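How to Groove Your First Dirt Late Model Tire Without Ruining It

If you've just bought your first car and you're staring at a stack of tires and a hot iron wondering where on earth to begin, welcome!
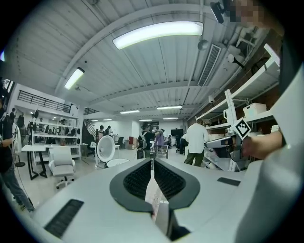 I remember my own first set very well (I still have one of them in the barn, and it looks like something chewed on it), so let me save you a little money. Start with a worn-out tire. Ask around the pits after the feature and somebody will hand you one for free, and you can carve on it all evening with no harm done.

Before you cut, read your track's tire rules. At Ilten, where I help out most of the season, we may groove but we can't add any chemical, and the rule on siping changed last November. Other tracks do it differently, so call and ask.

Clamp the wheel so it can't roll, put on leather gloves and open a door, as the smoke is nasty. Then mark your lines with a paint pen. I mark the whole tire first, go have a coffee, and come back to check that the spacing still looks even.

Set the blade shallow, shallower than you think. Let the iron warm up fully and pull it toward the line at a slow, steady pace, keeping your other hand well behind the blade. If you have to lean on it, the blade is either cold or dull. Stop and fix that before you go any further, or it will jump sideways and take a block with it.

Siping comes after grooving. These are the thin little cuts across each block, and they help the rubber heat up on a slick night. Go easy on the right rear! Myroslav Levchenko got carried away there once and was chunking rubber by lap 29.

When you're finished, run a grinder lightly over the surface to knock off the loose bits, then write the date and the compound on the sidewall. Store the tires out of the sun, in bags if you have them, and keep that old practice tire handy for the next time you change blades.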